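Ticket: right arm comes in too far over the bin on the two-bin cell
Opened by Azucena Chávez, Prakis bench automation
Last updated 29 March 2026
Reading time: 2 min

OK so I'm writing this one up properly, mostly so Apolinar can pick it up if I'm out. The right arm on the Casach cell has started coming down off target over its bin. It isn't a lot (5 mm on the pendant when I jog it back to where it should be) but the capacitors are small and the fingers land on the wrong side of them. Left arm is fine, no complaints there!

Things I've tried so far: restarted the controller, reloaded the saved positions, checked the tool offset against the sheet Apolinar Aguirre left in the Gunham folder. All matched. I also ran the arm home and back 8 times with nothing in the fingers and it stopped in the same spot every time, so it's repeating nicely, just repeating wrong. 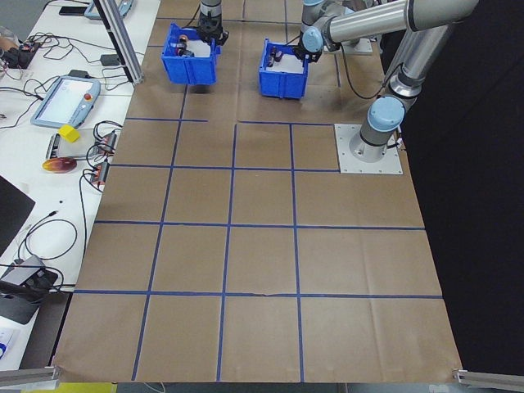 Two arms, two bins, one wrist camera.
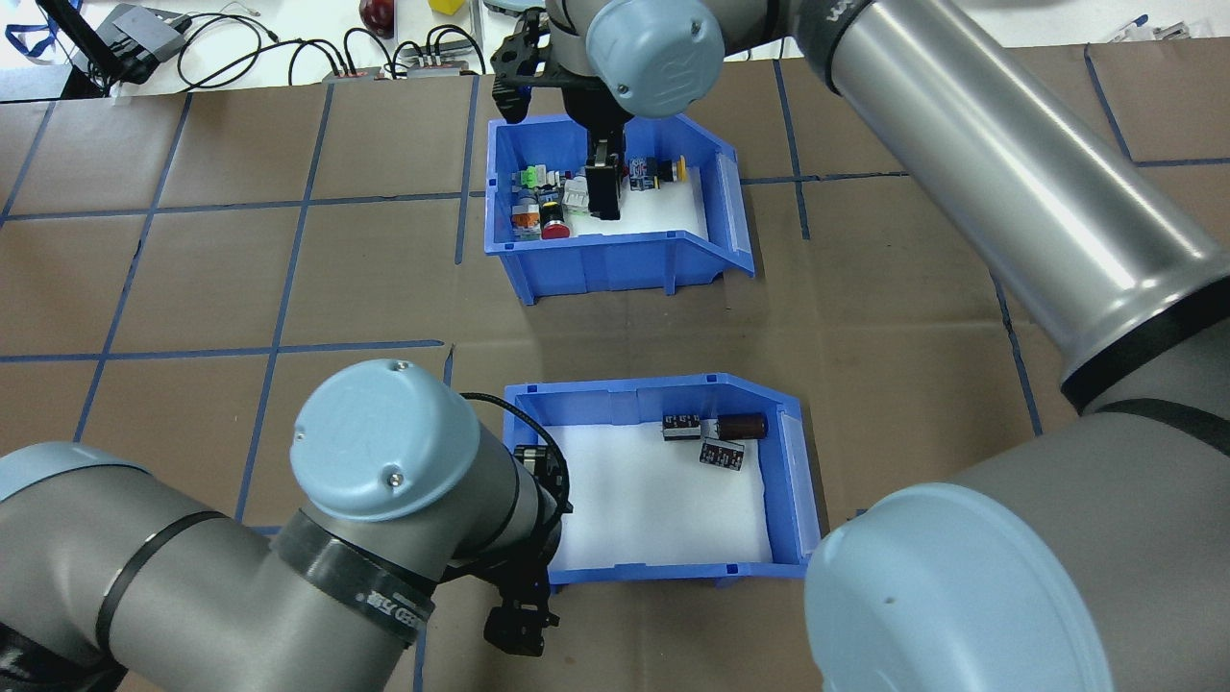
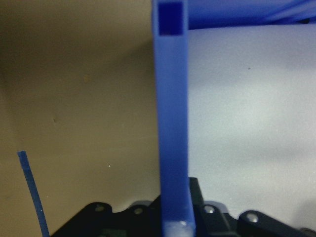 My bet is now on the table covering and the bins, and I'm leaving the arm alone until I've ruled those out. We taught all the bin positions off the tape grid, which is great as long as the grid stays put. But it's only paper with tape on it, and in the first shot you can see how wrinkled it's gotten, especially down by the lower right corner. If the sheet creeps, our squares creep with it, and then whoever puts a bin back on "its" line is putting it back in the wrong place (that would be me, most days).

Next steps, in this order:

- Measure from the arm's base plate to the near edge of each bin with a steel rule and write it on the Soomro sheet.
- Put down fresh paper, pull it flat, tape the edges first and the grid second.
- Set the bins back by measurement and re-teach the right arm only.
- Run 67 picks at half speed and log the misses.

Also, please don't touch the wrist camera settings while this is open, Apolinar! I know the close-up is soft along that top blue piece and it bugs you, but if we change two things at once we'll never know which one did it.

Cycle counter gets reset before the test, and if it stays clean I'll let it go to 1,000 before I close the ticket. Status: open, waiting on paper.

Questions about this ticket: ask the Prakis automation desk
© Prakis
Back to top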